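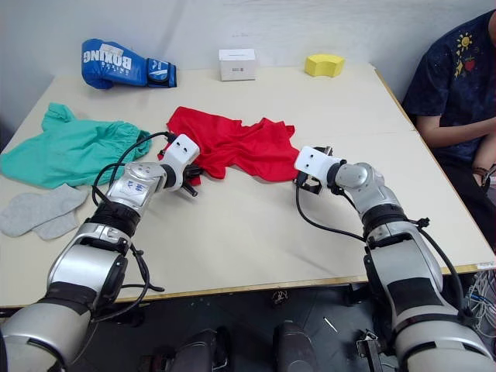
Modise Readers and Writers Club | Visits and Outings

Report on the visit to the Roltano Dark Fiction Fair

We went on the Friday, which is the quieter of the two days and the one when the small presses have time to talk. Fourteen of us travelled, most on the 8.40 train and the rest by car. The doors opened at ten and we were inside by twenty past, after a short queue for wristbands.

The fair takes up two floors of the old Roltano corn exchange. The ground floor is publishers and second-hand dealers, and the upper floor is talks, signings and the café. There is a lift, but it is slow and shared with the people bringing in stock, so those who could manage the stairs used them. The printed plan had 167 tables on it. The numbering runs up one aisle and down the next, so table 30 is opposite table 31 at one end of the hall and a long way from it at the other. I would mark up the plan on the train next time.

Several members had asked beforehand whether there would be much beyond the usual reprints of Victorian ghost stories. There was. The reprints are still there, along the left-hand wall, but the middle of the hall was nearly all new work, and a good part of it was by writers we had not read as a club. I came home with two Nigerian story collections, a short novel set in a Cardiff tower block and an anthology of Caribbean folk horror which I have already lent out.

The busiest stand while we were there was Ament, who publish novellas and not much else. They bring out six a year, sold singly or by subscription, and all are under 40,000 words. I asked how they choose, and was told they open to submissions for the month of June only, read everything themselves and reply to everybody by the autumn. Those of our members who write may want to make a note of that. They don't ask for an agent or a covering letter of any length. They do ask that you have read at least one of their books, and the woman on the stand said it is easy to tell who hasn't.

At 11.30 we went up for Petronella Ngcobo's talk, which was the reason most of us had booked. The room was full and some people stood at the back. She read for a quarter of an hour from her new book, a haunted boarding house story told by three sisters, and then took questions. She reads well and does not put on voices. Most of the questions were about where the story came from. Her answer was that her grandmother's house had a room that was kept locked for dull reasons (it had a bad floor), and that as a child she didn't believe a word of it.

She was more forthcoming when somebody asked about getting published. Her first novel went to a lot of editors who said they liked it and could not see who would buy it. In the end it found a home through another writer, who had read one chapter in a magazine and passed her name on. She said she now keeps a list of writers whose short work she likes, and when an editor asks her for something she can't take on, she sends the list. I thought this was the most useful thing said all day. Jean has written down the names she mentioned and will bring them to the next meeting.

Lunch was in the café. Soup and a roll was £6, the sandwiches had gone by one o'clock, and there are not enough chairs. Those who brought their own ate on the benches outside without any trouble.

In the afternoon the group split. Some went to the panel on translating horror, and their report is that it was interesting but hard to hear, as the microphone was passed along the table and two of the speakers held it in their laps. The rest of us went to the demonstration by Deseck, a bindery that does short runs for several of the presses downstairs. They sewed and cased a book in front of us – a thin one, but still quicker than I expected – and explained the difference between a sewn and a glued spine. Anyone who has had a paperback come apart in the bath will know why it matters. A sewn hardback in a run of 200 costs the publisher a good deal more per copy, which goes some way to explaining the price of limited editions. I had grumbled about those prices in the morning and bought one at three o'clock.

A few practical points for anyone going next year:

Tickets are £12 for one day, with no concessions except for under-16s. Signings are included but the writing workshops are extra and sell out early.

Take some cash. Most stands take cards, but the signal in the hall is poor and the second-hand dealers at the far end had given up on their machines by noon.

The cloakroom shuts at five, half an hour before the fair does.

We caught the 5.52 home. The club has voted to read the Ngcobo as its next book but one, and the library has been asked for extra copies. If you would like to borrow mine before then, please let me know, as there are two names down for it already.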